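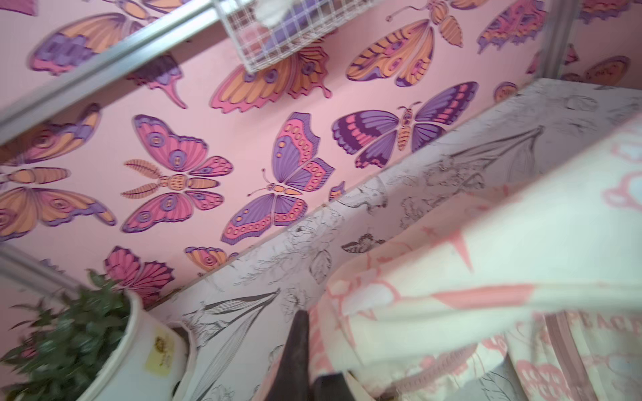
Raccords et dilatation : notes sur la pose d'un intissé à motif

Deuxième partie de mes notes de chantier. La première portait sur la préparation du support, je n'y reviens pas, sauf pour l'enduit.

Calcul du nombre de lés

Le mur du bureau mesure 2 230 mm de haut sous corniche. Le rouleau annonce un raccord sauté, ce qui oblige à arrondir chaque lé au multiple supérieur du rapport de dessin, puis à décaler un lé sur deux d'un demi-rapport. Avec un grand motif, papillons ou feuillages, la chute devient le premier poste de perte. J'ai perdu 74 cm sur le seul lé d'angle, faute d'avoir commencé la coupe au bon endroit du dessin.

Colle

J'ai comparé deux colles pour intissé, la Mirby et la Plidar, toutes deux appliquées au rouleau directement sur le mur. La Mirby laisse un temps de glissement plus long. La Plidar accroche vite, trop vite pour un raccord serré, mais tient mieux en tête de lé. Raimonds Rebane, qui pose à Clitstead, mélange les deux. Je n'ai pas essayé.

Aplomb

Le fil à plomb se contrôle à chaque angle, y compris quand l'angle paraît droit. Le mien ne fait pas 90 degrés. Dans ce cas, couper le lé à 15 mm après l'angle et repartir sur un nouvel aplomb, en acceptant un léger décalage du dessin.

Séchage

Chauffage coupé, fenêtres fermées. En octobre, compter roughly deux jours avant de refixer les plinthes.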